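We moved to Prallton in September, into the upstairs half of a house on a street with no driveways. The apartment has two bedrooms, one good closet, one bad closet and no washer. I had not lived without a washer for a long time. I figured I would mind it more than I do, and a few people have asked how we manage, so I am writing it down.

The nearest laundromat is the Kombo on the corner past the gas station. It opens at 6 in the morning. It has 30 washers and almost as many dryers, and a change machine that takes fives and tens but sends back any twenty with a crease in it. There is a second place across the river that is newer and takes cards. I went there once. The machines were fine, but the parking lot was full and I had to carry two bags from a side street in the rain, so I went back to the Kombo.

I go on Wednesday mornings. I tried Sunday the first two weeks and it was a mistake. Every big machine was taken and people were waiting for dryers with wet loads in carts. On Wednesday at 7 there are usually a few other people in there, and I can get the two front loaders by the window. I put darks in one and everything else in the other. I know some people sort into four or five piles. I did that when the machine was in my own basement and cost me nothing to run. Now I pay by the load, and I have found that most clothes do not care.

The exceptions are new jeans, anything red, and the kitchen towels. Kitchen towels go in with the sheets on hot every other week. New jeans get washed alone in the bathtub the first time. It takes a while to rinse them and my back does not like it, but I ruined a set of pillowcases once and I would like to keep the ones I have.

Detergent: I use half of what the cap says. The front loaders at the Kombo rinse short, and with a full cap the shirts came out stiff. I carry it in an old peanut butter jar with a screw lid so I am not hauling the big bottle down the stairs. No fabric softener. I used it for years and stopped when I read that it keeps towels from soaking up water, and my towels did get better after a couple of months.

The dryers run in blocks of 8 minutes. This bothered me at first because I could not work out how much to put in. What I do now is buy three blocks, check, and pull out anything that is done. T-shirts and underwear are done. Sweatshirts and jeans go back in for two more. If you leave everything in until the jeans are dry, the T-shirts get cooked, and I think that is where most of my old shirts went wrong. The collars got wavy and the hems rolled up.

Then there is the question of where to fold. The Kombo has long tables and plenty of people fold right there. It makes sense, since the clothes are warm and the wrinkles have not set. I fold the shirts there and carry them home flat on top of the bag. Everything else gets dumped on the bed when I get back. I like to do it with the radio on and coffee next to me, and I like that I cannot go to bed until it is finished. I tried using the couch instead and the pile was still there on Friday.

My order is the same every week. Big things first, so the pile shrinks fast and I feel like I am getting somewhere. Towels in thirds, then in half. Sheets I have never folded well. I have watched the videos with the corners tucked into each other and I can get as far as the second corner. I roll the fitted sheet up, put it inside its pillowcase with the flat one, and it sits on the shelf just as well.

Dark things I leave for last. Navy and black show every bit of lint, and it is easier to see what needs the roller once the rest is put away. Half the time I also have to turn them right side out, because I wash them inside out to keep the color. 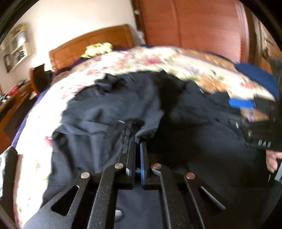

Navy on the floral quilt, still to be folded.

The quilt came with me from the last place. It is a cotton one, washed so many times that the batting has gone thin near the middle. It is too big for the washers I normally use, so twice a year it goes in the giant machine at the back, the one that costs as much as lunch. I bring a tennis ball for the dryer and sit there for the whole thing with a book.

I did go looking for a drying rack, mainly for sweaters. The first one I bought was a wooden accordion type and it pinched my hand every time I closed it. I took it back and got a Drerkimov, a metal one that hangs over a door. It holds four sweaters if you do not mind them touching. The bad closet has finally found its use, because the rack fits over that door and there was nothing in there but the vacuum.

On the money side, I kept the receipts from the change machine in an envelope for a while and then lost the envelope. I can say that it costs more per load than it did at home, and that we do fewer loads. I used to run the washer for three shirts and a pair of socks. Now a shirt that was worn for two hours in the evening goes back on the hanger. Jeans get worn until they look like they need a wash. I should have been doing that all along.

There are things I miss. Being able to wash something at 10 at night because you need it in the morning is one. I keep a bar of laundry soap under the bathroom sink for that now and hang whatever it is over the shower rod. Socks take until noon the next day, so plan for that.

The landlord mentioned there might be a hookup behind the wall in the kitchen. He is supposed to come look at it before the cold weather. I told him there was no rush. If he does find one I will need to measure the stairs, which turn twice and are narrow at the top, and I am not sure a machine would make it up here anyway.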